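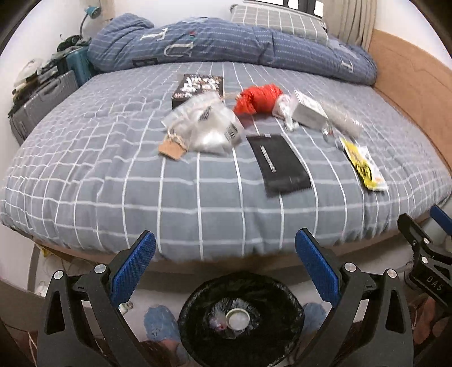 第15页

第三章　Gastar双人阻挡滑车的组装与第一次使用

阅读时间：9分钟
打印 | 用电子邮件发送

本章说明Gastar双人阻挡滑车（型号1191）的组装、放置、调节和第一次使用。适用于高中及俱乐部的美式橄榄球队。如果您购买的是单人型，请阅读第四章。单人型的底架和本章所写的底架形状相似，但是销孔的位置不一样，零件不可以互相代替。

本章修订日期：2023年12月22日。以前的版本中，弹簧臂的安装顺序写在底架之前，请不要再按照那个顺序进行。

3.1 开始以前

滑车在没有配重、没有教练站立的情况下，重量为121公斤。组装工作请由两名成年人完成。球员可以在旁边观看，但是在3.6节的检查全部结束以前，不要让球员碰撞护垫，也不要让球员坐在底架上。

请选择一块平的地面。水泥地、硬的土地和体育馆的木地板都可以用来组装，不过在木地板上组装时，请先铺一层厚布或旧的垫子。草地上也能组装，小零件掉进草里以后比较难找，请准备一个盒子放螺栓和垫圈。

您需要自己准备的工具：

- 开口扳手两把，尺寸请看零件袋上的标签
- 橡胶锤一把
- 水平尺一把
- 干净的布
- 工作手套，每人一双

请把箱子里的东西和下面的名称对照。

A　左滑橇
B　右滑橇
C　前横梁
D　后横梁（中间焊有教练站立板的支座）
E　弹簧臂，左右各一
F　护垫支架，左右各一
G　护垫，带有Dudetti外套
H　教练站立板
J　扶手
K　零件袋（螺栓、平垫圈、自锁螺母、安全销）

本章不使用字母I，为了避免和数字混淆。

注意：护垫的Dudetti外套在出厂时已经装好，拉链在背面。组装时不需要打开拉链。

如果有零件缺少或者变形，请停止组装，并联系您购买产品的商店。请不要用外形接近的螺栓代替袋子里的螺栓，强度可能不够。

3.2 组装底架

1. 把左滑橇（A）和右滑橇（B）平行地放在地面上，翘起的一端朝向同一个方向。翘起的一端是滑车的前面。

2. 把前横梁（C）放到两个滑橇的前支座上。横梁上的箭头朝前。

3. 从外侧穿入螺栓，在内侧放上平垫圈，再拧上自锁螺母。现在只用手拧，拧到不能再转为止。

4. 用同样的方法装后横梁（D）。站立板的支座应该朝后。

5. 从上面看底架，检查四个角是否方正。您可以量两条对角线的长度，两条一样长就表示方正。如果不一样长，用橡胶锤轻轻敲较长的那条对角线的一端，然后再量一次。

6. 用两把扳手拧紧全部底架螺栓。请按照对角的顺序进行：左前，右后，右前，左后。

警告：不可以把手指放在横梁和支座的中间。一个人抬横梁时，另一个人应该看着他的手，并且在放下以前说一声。

3.3 安装弹簧臂和护垫支架

弹簧臂是这台滑车里受力最大的部分。请慢慢地做这一步。

1. 确认弹簧臂（E）上的运输锁还在。运输锁是一个红色的钢夹，夹在弹簧的两端。

2. 把左弹簧臂放入前横梁左边的插座，推到底，您会听到一次“咔”的声音。

3. 插入安全销，并且把销尾的环翻过来扣住。用力往外拉一下弹簧臂，它不应该移动。

4. 右边也这样做。

5. 把护垫支架（F）套在弹簧臂的上端，让孔对齐，然后穿入螺栓并拧紧。支架上的调节刻度应该朝向后面，让站在站立板上的教练能读到。

6. 把护垫（G）从上往下挂在支架上。背面的三条带子先穿过支架，再穿过扣子，然后拉紧。多余的带子塞进外套背面的布环里。

7. 两边的护垫都装好以后，才可以取下运输锁。取下时请站在滑车的侧面，脸不要靠近弹簧。

警告：运输锁取下以后，弹簧有预压力。以后如果需要拆下弹簧臂，必须先把运输锁装回去。请把运输锁和本手册保存在一起。

注意：新的弹簧在第一个星期里可能会发出声音，这属于正常现象。声音很大，或者只有一边有声音时，请看3.8节。

3.4 安装站立板和扶手

1. 把站立板（H）放在后横梁的支座上，有防滑纹的一面朝上。

2. 穿入四个螺栓，从下面拧上螺母。

3. 把扶手（J）的两根管插入站立板两侧的孔，选择适合教练身高的位置，插上安全销。左右两边必须选择同样的高度。

4. 用双手摇动扶手。少量的晃动可以接受，销子不应该从孔里出来。

站立板只允许一个人站立。不可以让两名球员站在上面代替教练的重量。如果需要更大的阻力，请使用配重。

3.5 调节护垫高度

护垫的高度决定球员以什么姿势接触滑车。护垫太高时，球员会站得太直；护垫太低时，球员容易低头，这对颈部有危险。

1. 请一名线锋队员在护垫前面做好三点式准备姿势。教练看他的肩膀的高度。

2. 松开支架背面的手柄，转动半圈就够。

3. 移动护垫，让护垫的下部三分之一和队员起身第一步时的肩膀差不多在同一高度。

4. 锁紧手柄，读出刻度上的数字，记在本手册最后的表里。

5. 另一边按照同样的数字调节。两名队员身高差得很多时，两边可以使用不同的数字，但是差别不要超过两格。

刻度的范围是从1到9。第一次使用的青少年队，我们建议从中间的位置开始，由教练按照队里的情况改变。

如果您的球队在同一个训练时间里有几个年龄组，请先训练个子矮的一组，然后把护垫往上调。往上调比往下调省力。

3.6 第一次使用前的检查

请两个人一起检查，一个人读，一个人看和摸。

- 底架上所有的螺母已经拧紧，螺栓的末端从螺母里露出来。
- 四个安全销都扣好。
- 运输锁已经从两个弹簧上取下。
- 护垫背面的带子没有扭转。
- 外套的拉链完全关闭，拉链头藏在布里面。
- 站立板上没有水、泥或者油。
- 滑橇的下面没有石头和钉子。

检查完以后，一名成年人用双手慢慢推左护垫，再推右护垫，每边推五次。护垫应该平稳地后退，并且自己回到原来的位置。

3.7 第一次训练

滑车只能在天然草或者人造草的场地上滑动。在水泥地上推动会损坏滑橇，保修不包括这种损坏。人造草的场地请事先询问场地的管理单位，有些场地要求在滑橇上装Cronin塑料护套。护套需要另外购买，安装方法印在护套的包装上。

1. 把滑车放在离边线和门柱比较远的地方，前面朝着空的场地。

2. 第一天不加配重，教练也不站上去。

3. 队员从离护垫一步的距离出发，戴好头盔、护肩和护齿。

4. 教练给出口令，两名队员同时出发。只有一名队员推时，滑车会转向，站在旁边的人可能被滑橇碰到。

5. 队员用双手和护肩的前部接触护垫，头抬起，眼睛看前面。不允许用头盔的顶部撞护垫。

6. 推五步以后，教练吹哨，队员停下，从两侧离开。不要从护垫中间的空隙穿过去。

7. 等滑车完全停下以后，下一组队员才可以准备。

第一次训练的总时间请不要超过15分钟。然后把所有的底架螺栓再拧一次。新的滑车在第一次受力以后，螺母常常会松一点。

在以后的训练里，教练可以站到站立板上。请双手握住扶手，膝盖稍微弯曲，不要在滑车移动时跳下来。口令最好由站在旁边的第二名教练给出，如果只有一名教练，请在站稳以后再给口令。

小心：8月的训练常常在很热的天气里进行。护垫外套和钢管在太阳下会变得很烫，开始以前请用手背试一下温度。太烫时，把滑车移到阴凉的地方，或者用湿布擦护垫。不要把冷水直接倒在弹簧上。

3.8 常见的问题

滑车总是转向一边。
先看两名队员是否同时出发。如果是，请检查两边护垫的刻度和滑橇下面有没有积土。草地一边湿一边干时也会有这个现象，请换一个地方再试。

护垫回弹很慢。
弹簧的导管里可能有沙子。装回运输锁，拆下弹簧臂，用干布清洁导管。请不要使用厨房用油。可以使用少量Purkow干式润滑剂，喷完以后等它变干再装回。

只有一边发出很大的声音。
检查那一边的安全销和支架螺栓。如果都是紧的，请停止使用，并检查弹簧上有没有裂纹。有裂纹的弹簧不可以修理或者焊接，必须更换整个弹簧臂。

手柄锁紧以后护垫还往下滑。
手柄的位置可能被支架挡住，看起来已经锁紧，里面还没有到底。把手柄向外拉，空转到一个方便的角度，放开，再继续锁紧。

外套有破口。
小的破口可以从背面贴补片，补片在零件袋里。破口在正面，并且能看见里面的海绵时，请更换外套。不要用胶带长期代替补片，胶带的边会刮到队员的手臂。

3.9 训练以后的存放

1. 用刷子清除滑橇和横梁上的泥和草。

2. 用湿布和中性的肥皂擦护垫。不要用高压水枪，水会从拉链进入海绵。

3. 取下护垫，竖着放在通风的房间里，正面互相不接触。

4. 底架可以留在室外，请盖上防水布，并且在布的下面留一点空隙让空气通过。

5. 用链条把底架锁在固定的物体上。没有人看管的滑车，孩子们会爬上去玩。

赛季结束以后，如果超过一个月不使用，请装回运输锁，把手柄松开半圈，并在螺栓的末端涂一层薄的防锈油。下一个赛季开始时，从3.6节重新做一次检查，再让球员使用。

移动滑车时由两个人抬，前面和后面各一个人。请握住横梁，不要握弹簧臂或者护垫支架。用汽车拖动滑车是不允许的，在停车场里的很短距离也不允许。需要运到别的场地时，先拆下护垫和扶手，把底架放进拖车，用两条带子交叉固定。

配重的安装和最大的允许重量请看第五章。

打印 | 用电子邮件发送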